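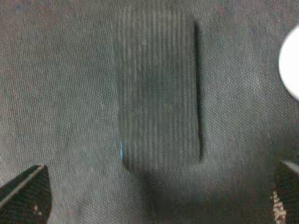 Home Try It Make It Ask Us Back Issues Grown-ups

Would you let a robot tidy your couch?

There is a robot arm for sale called the Haruna. The company that makes it, Taltberg, says it is "the helping hand your family has been waiting for." That's a big thing to say. Ads say big things all the time, and part of growing up is learning to squint at them a bit.

So let's squint. What does the Haruna do? How does it work? And is it any good at the job on the box, which is picking up the stuff people leave lying on couches, rugs and beds?

What comes in the kit

The Haruna is an arm that clamps to something solid, like a heavy table. It doesn't roll around and it doesn't have a face. If you were hoping for a robot buddy who walks to the fridge, this isn't the one.

At the end of the arm is a wrist, and at the end of the wrist is a gripper. The gripper has two fingers. You have ten (counting thumbs), and yours bend. The fingers on the Haruna only do two things: they come together and they move apart. Try it yourself. Hold your pointer finger and your thumb out stiff and straight, and pick up a pencil without bending either one. Now try a coin. See the trouble?

There is also a little camera that rides along close to the gripper. Wherever the hand goes, the camera goes too. When the hand is reaching down for something, the camera looks down at it as well, with the tips of the two dark fingers poking in at the bottom of the view. The picture at the top of this page was taken that way. It would be a bit like having an eye on your wrist.

What does the robot see?

Look at that picture again for a moment. Most of it is grey fabric. On the fabric is a dark grey thing with rounded corners and lots of thin ribs running along it.

What is it? Have a guess before you read on.

It could be a rubber pad. It could be a phone case. It could be some sort of spongy block. We showed the picture around our office and got three answers, and the people giving them were all quite sure of themselves. Your eyes are good and your brain has had years of practice, and it is still a hard one.

Now think about the robot. It has no idea what a phone case is for. It has never dropped one down the side of a car seat. All it gets from its camera is a grid of tiny coloured dots called pixels, and each pixel is just some numbers. Dark grey is one set of numbers. Slightly lighter grey is another set of numbers that is nearly the same. Somewhere in all those numbers, the robot's computer has to find the place where the fabric stops and the thing starts.

You can feel how tricky that is by looking along the top edge of the ribbed thing, where it sort of melts into the grey behind it. The right side is easier. A narrow, nearly black line runs down it, and a sharp dark line is just what a computer likes to find.

Then there's the shadow. Below the bottom of the ribbed thing is a soft, blurry dark patch. You know straight away that a shadow isn't something you can pick up. You learned that when you were a baby, probably by trying. A robot has to be taught it, and sometimes it forgets, or it meets a new kind of shadow that fools it.

And over on the right there's something white and rounded, so bright that it has hardly any detail at all. It could be a ball or a cup or a flat disc. From straight above, those can all look the same! If you're going to grab something, it matters a lot. You would close your fingers around a cup quite differently from how you'd pinch a disc.

How does it learn?

Taltberg says the Haruna "learns like a child." We asked some children and they were not impressed.

When you learned to pick up a spoon, you dropped it, somebody gave it back, and you had another go. You also learned a hundred other things at once, like the fact that spoons go with soup and that throwing them gets a reaction.

The Haruna learns by copying. A person moves the arm through the job again and again while the computer saves what the camera saw and how the fingers moved. Then the computer hunts for patterns. When the camera sees this sort of thing, the fingers should do that sort of thing. The computer software that does the hunting has its own name, Vasten, and you have to sign up for it separately. We'll come back to that, and we'll be a little grumpy about it.

The box says Vasten has been taught with 1601 practice grabs. That sounds like heaps. But picture how many times you picked something up just today: toothbrush, cereal spoon, left sock, other left sock, backpack, door handle, apple. You might beat 1601 before the month is over, and you weren't even trying.

The box doesn't say what those practice grabs were of, either. If they were all bright red blocks on a clean white table, they won't help much with a grey thing on grey cloth. When an ad gives you a big number, it's always fair to ask, "Of what?"

Why fabric is sneaky

Tables are hard and flat. Fabric isn't. Put a book on a table and push down on it, and the table doesn't budge. Put the same book on a couch cushion and push, and the whole thing sinks.

That is a problem for a hand with stiff fingers. If they come down too high, they close on air. If they come down too low, they poke the cushion, and they might pinch a fold of cloth along with the thing they were after. Some fabrics are a bit fuzzy as well, and fuzz gives small flat things something to cling to.

Here's a test you can do at home. You'll need two rulers, a sponge and a couch.

1. Put the sponge on a table. Hold one ruler in each hand, like chopsticks for a giant.
2. Pick up the sponge using only the ends of the rulers.
3. Now put the sponge on the couch and try again.
4. Close one eye and try once more.
5. Ask a friend to swap the sponge for something flatter, like a playing card. Good luck.

Closing one eye makes it harder to judge how far away things are. A robot with just one camera has a similar problem, and it needs clever tricks to work out how far down the couch is.

The big promise

On the front of the box, in very large letters, it says "85 out of 100 items tidied first time." Let's say that's true. (We can't check, and neither can you, and the box doesn't tell us whose couch it was.)

So for every hundred things, it misses 15. If the thing is a sock, who cares? It can have another go. But what if it's a full cup of juice? What if it's your glasses? A grown-up who spilled 15 drinks out of every hundred wouldn't be allowed to carry the drinks any more.

There is another model called the Tadine, which costs more. The company says its fingers have softer pads, so it grips better. That could well be true. Grippy pads are a good idea, and it's the same reason your runners have rubber on the bottom. But a better grip only helps once the robot has found the right thing to grip. Softer fingers don't fix a camera that's puzzled by a shadow.

Things the ad leaves out

It can only tidy what it can reach. The arm is clamped down, remember. If the mess is on the other end of the couch, somebody has to move the mess closer to the robot, and at that point they may as well put it away.

It doesn't know where things go. You have to show it a spot, and it puts everything there. Your library book, your banana and your hamster's water bottle all end up in one pile.

It's slow. In Taltberg's own video there's a tiny line of writing in the corner that says the video has been sped up 9 times. Next time you watch a robot video, look for that tiny writing. Lots of them have it.

And you keep paying. The arm costs money once, but Vasten costs money every month. If your family stops paying, the arm stays clamped to the table and does nothing. Grown-ups call this a subscription, and plenty of them are still paying for one they've forgotten about.

Is there anything good about it?

Yes, quite a bit. For someone who finds it hard to bend down or whose hands hurt, an arm that can pick up even some things could be a real help — as long as it's tested properly on the sort of things they drop, in the sort of room they live in. We'd like to see Taltberg talk about that more and talk less about lazy kids, who seem to be in every one of their ads. (Rude.)

It's also a fine way to see how hard "easy" things are. People once thought chess would be the tough job for computers and picking up toys would be simple. Computers got very good at chess. The toys are still on the floor.

Questions to ask in the shop

What was it tested on? Was it things like mine?
What happens when it misses?
Was the video sped up?
What do we have to pay for later?
Where do the pictures from the camera go, and who gets to look at them?

That last one matters. A camera on a robot's wrist sees whatever is under it, and in your house that's your stuff. We couldn't find the answer on the box. We wrote to Taltberg to ask and they sent us a colouring sheet.

Our verdict

Two stars out of five. One is for the arm, which is clever, and one is for the chopstick game it made us invent. If your family has one already, try it with socks first and keep the juice well out of reach.

Words to know

Gripper: the part of a robot arm that grabs things.
Pixel: one tiny dot in a picture made by a camera or shown on a screen.
Subscription: paying again and again to keep using something.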